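Duveck Reading and Writing Program
Interim Progress Report to the Peltasent Fund
Reporting period: first half of the grant year

1. Summary

The Duveck Reading and Writing Program offers free evening instruction to adults who left school early or who are learning to read and write English. The Peltasent Fund's grant covers instructor pay, printed course materials, and evening use of classrooms at the Potitz branch library. During the reporting period the program opened all planned classes, completed its first round of learner assessments, and began preparing the spring term. Spending is in line with the approved budget, with one exception described in Section 4.

2. Enrollment and Attendance

The grant agreement set a target of 300 enrolled learners by the end of the grant year. Enrollment was slow through September, when the library had not yet posted its new evening hours, and improved after notices were sent home through the Kao Street elementary school. Classes are held at three levels and are limited to 12 learners each. A waiting list is in place for the beginner level, where demand has been strongest. The intermediate level still has open seats.

Attendance fell in December, as it did last year. Many learners work in retail and warehouse jobs and take extra shifts before the holidays. Instructors kept a make-up session open at 6:30 p.m. on the evenings when the library stayed open late, and learners who missed two classes in a row received a phone call from the program office. Most of those reached said that they intended to return.

3. Instruction and Materials

The revised beginner workbook has been printed in a first run of 900 copies. Shoshana Kapoor, who leads curriculum work, rewrote the units on forms, pay stubs, and medical appointments after instructors reported that the earlier versions moved too quickly from single words to full paragraphs. The new units add a page of short sentences between the two. Instructors have also asked for larger type in the answer section, and this change will be made at the next printing.

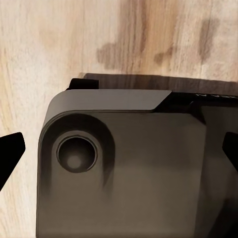
Learner assessments are given at entry and again after 40 hours of class time. Learners who enrolled late have not yet reached the second assessment, and their results will be included in the final report. Early results show steady gains in reading short texts aloud and in following written directions. Spelling has improved less. Ms. Kapoor has proposed moving ten minutes of each class from silent reading to dictation, and two intermediate classes will try this in the spring before any wider change is made.

4. Budget

Instructor pay and room charges are on budget. Printing costs were higher than planned because the price of paper rose between the quote and the order. The program covered the difference from its own general funds and does not request an increase in the award. We do request permission to move unspent travel money to the materials line. A signed budget revision form is attached for the Fund's review.

5. Staffing

Kerstin Rathjen continues as program director. One intermediate instructor left in November to take a full-time position, and the class was combined with another at the same level until a replacement could be hired. The new instructor will begin with the spring term after observing four classes.

6. Plans for the Next Period

Spring registration will open at the Potitz branch and by telephone. The program will add one beginner class to shorten the waiting list, subject to room availability. The library has offered the second-floor study room for this purpose, and a written agreement is being prepared. We will also hold a half-day training for instructors on teaching spelling and dictation.

Questions about this report may be sent to Ms. Rathjen at the program office. Attendance records and assessment forms are kept there and are open to review by the Fund's staff on request.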